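Andlow Wall Panel, Teal
by Esska

Sold by Rarkatance
Home / Workroom / Walls and Screens / Andlow
Page updated Sep 15, 2019

$102.00 per panel
Height 200 cm, width 90 cm
In stock

The Andlow is a full-height panel for lining a work area or closing off part of a larger room. It has a smooth, matte face with no printed pattern and no trim, and it stands behind a bench or table without drawing much attention to itself. It comes in two shades, Light Teal and Deep Teal. Both are the same price and the same size, and they can be set side by side.
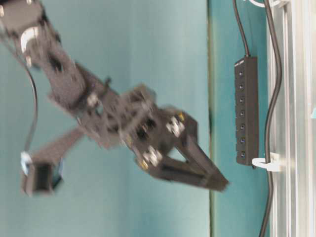 Panels meet edge to edge and leave a thin vertical line at the join. If you want the line hidden, order the cover strip separately. Many customers leave it off. Where one panel sits a little forward of the next, the join will show as a shadow, more so with a lamp placed to one side. Check the floor with a level before you start, and pack the low corner with the shims in the bag.

Small fixtures such as a power strip can be fitted upright on the face. Mark the screw positions with a pencil and use the short screws. The long ones are for the rear rail and will come through the front. Leave enough cord free to reach the outlet without pulling, and do not run it across the join. 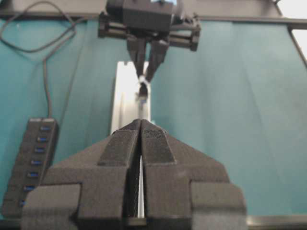

Color is the thing we get the most mail about. The Light shade is a muted blue-green that goes grayer in weak light. The Deep shade is closer to turquoise and keeps its color better in a dim room. Neither one is glossy. Screen colors vary, so ask for a sample card if you are matching existing walls. Cards are free and go out in a plain envelope – allow a few days. Panels bought before April may be very slightly different from the current run, and we suggest not mixing them on the same wall.
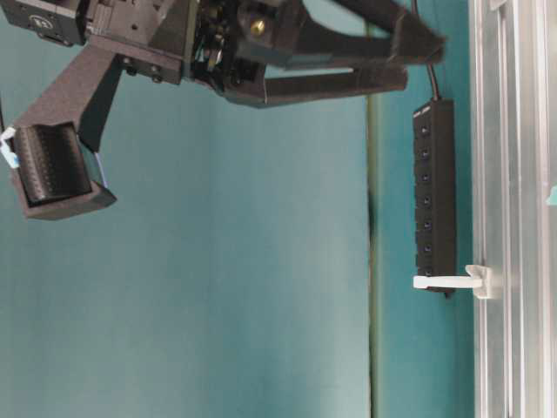
Care and Cleaning

Wipe with a soft cloth and warm water. A drop of dish soap is fine for finger marks. Do not use scouring pads, bleach or anything sold for ovens. Tape can be left on for a day or so, but old tape may lift the finish. Pencil comes off with a white eraser.

Customer Notes

"Put up two Deep and one Light behind the long bench. The wall looks calmer and small parts are easier to see against it. One corner was dented in shipping and Rarkatance replaced the panel. I would have liked more of the short screws." – Reiko Sugiyama, Kikuchi Workrooms

We have since added extra short screws to the bag.
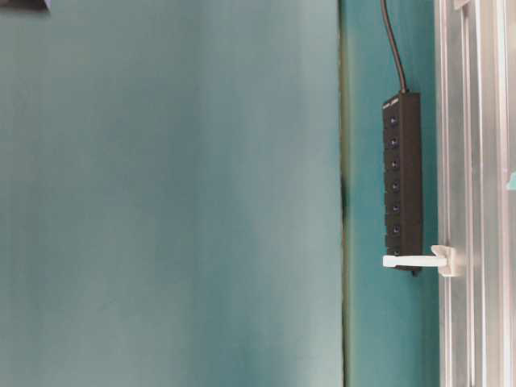 Each panel ships flat in its own carton with corner guards. Have a second person there to help carry it in, as the width makes it awkward on stairs. Open the carton lying down, face side up, and keep the packing until you have looked over all four edges. Damage has to be reported before the panel is drilled. Unused panels can be returned within 90 days in the original carton, and return shipping is paid by the buyer.

In the carton: 1 panel, rear rail, long screws, short screws, shims, instruction sheet

Sold separately: cover strip, corner post, floor foot (set of 2)

See also: Andlow Half Panel, Andlow Corner Post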